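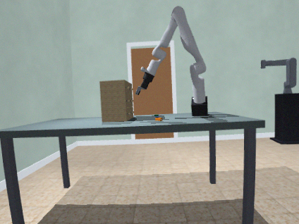
Kilatgate is the name we gave to a virtual room where we spend our days collecting examples of drawers being opened, so that a learning system may one day do it without us. The project's working title was Drawers, until somebody upstairs asked for something with more gravitas. The orange cube near the cabinet has been the object of more concentrated human attention than most novels. Every session starts with the arm held up over the table — after that it is up to whoever has the controls.

We kept 67 runs from the latest batch and threw out almost as many. A run gets binned if the operator dithers, and we are a dithering people.
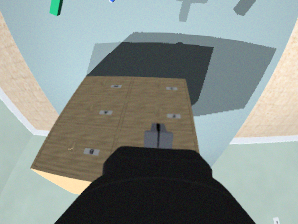 Cabinet from the gripper's end of things, fingers nearly closed.

The learner gets this view as well as the wide one. Damir Kolev maintains that the close view is worth two of the other. He also maintains that the Brimen controller isn't sticky, so weigh that as you like.

Next comes an upper drawer, pulled out, with the fingers spread. Score: five for a clean run, nothing for enthusiasm.
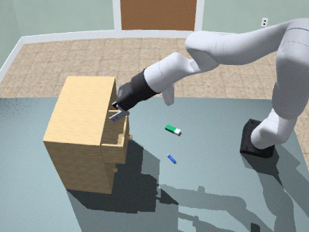

Głowacki wrote in to ask whether we keep any of the fumbled attempts, as a system raised only on tidy ones won't know what to do when a handle gets away from it. Fair point. Six fumbles go back in from September.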